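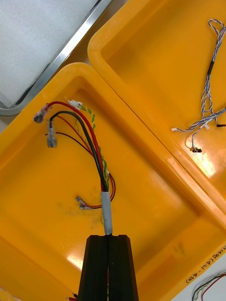

Gripper comparison, wire harness handling
Progress report, October
Prepared by İlker Aksoy for the Sunden project fund

Work this period went into the side-by-side trial of the two parallel grippers on the harness bench. The arm, controller and wrist camera stayed the same throughout, so any difference in the results should come from the grippers and their fingers.

What was done

Both grippers, the Neltness and the Ronano, have now been run through the full pick list. Each made 400 attempts, lifting a harness out of a yellow tray, holding it above the tray, then setting it back down. We grip on the heat-shrink sleeve wherever the harness has one. It is the stiffest part of the bundle and the fingers can close on it without pulling on a single conductor.

The Neltness fingers gave the steadier hold. With a harness pinched near the base of its sleeve, the thick red and black conductors keep their curve and the thin pairs hang more or less where they were. The Ronano closes faster but its finger pads are softer, and the bundle tends to roll in the grip once the heavier wires swing. We have asked for a harder pad and expect to fit it before the next round.

Signal cables are still a problem for both. They are lighter and twistier than the power harnesses, and a connector will sometimes catch on the tray rim on the way up. We stopped 7 runs by hand for this reason. No connectors were damaged, though one crimped terminal was bent and that harness has been taken out of the set.

Camera

The wrist camera sees the fingertips and the sleeve well enough to confirm a grip. Glare is the main trouble. The trays are glossy and the bright patches on the tray floor are sometimes read as bare metal terminals, mostly when the small crimped ends are lying flat. Turning down the overhead light helped with the floor but made the black connectors harder to pick out. We tried a matte liner in one tray for an afternoon and it looked promising. I would like to run it properly before we spend money on different trays.

The camera also loses sight of anything directly behind the fingers. Narrower fingers would help, and Ķēniņš has quoted us for a set that fits the Neltness mount.

Controller

There is little to report. The force limit was lowered in two steps after the first runs left marks on the sleeves, and it has stayed at the lower setting. The logging fault mentioned in the last report has been fixed — it was a loose network cable at the cabinet end.

Budget and schedule

Spending is within the approved amount. The only cost we had not planned for was replacement harnesses. The trial is two weeks behind, mostly from waiting on the Ronano mounting plate, and I don't expect to make that time up before the next report.

Next steps

Fit the harder pads to the Ronano and repeat the power harness runs.
Run the matte liner with both grippers, under the normal lighting.
Order the narrow fingers from Ķēniņš, if the fund agrees to the quote sent separately.
Write a separate pick routine for signal cables, with a slower lift until the last connector is clear of the rim.

A decision on the fingers by the end of the month would let us test them in the same round as the new pads.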